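About Didville

Started in a rented unit on the Drornum road, one room and a kettle. Now 3280 square feet, still the one kettle. We do shared workspace for small outfits that make, fix and test things. Desks too, but mostly people come for the floor and the shelves.

What you get: a bench, power, decent light, a door code that works at 6 a.m. if you need it. Storage is included, always has been. We got tired of places that charge by the box.

Open shelving through the main room. No lockers, no keys. You take a compartment, put your stuff in it, find it again next morning. Cables go in a compartment, not on the floor please, we do ask.
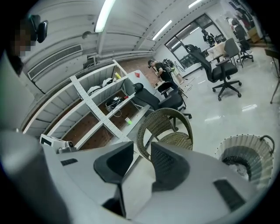
White open shelves in the main room, cables and all.

Lights on the ceiling are plain tubes, bright enough for small screws. Air conditioning is on the wall and yes, you can change the temprature, just tell the room first.

Members: 60 at last count, from Nakpan and the valley mostly. Some stay 2 months, some have been here since the Drornum days. Day passes fine. Bring your own mug.

Second site at Luvuslow opens in December, smaller, same shelves. Waiting list is on the contact page.

Tours most mornings, no need to book but ring first if your coming with a van. Unit 1368, round the back, blue bell.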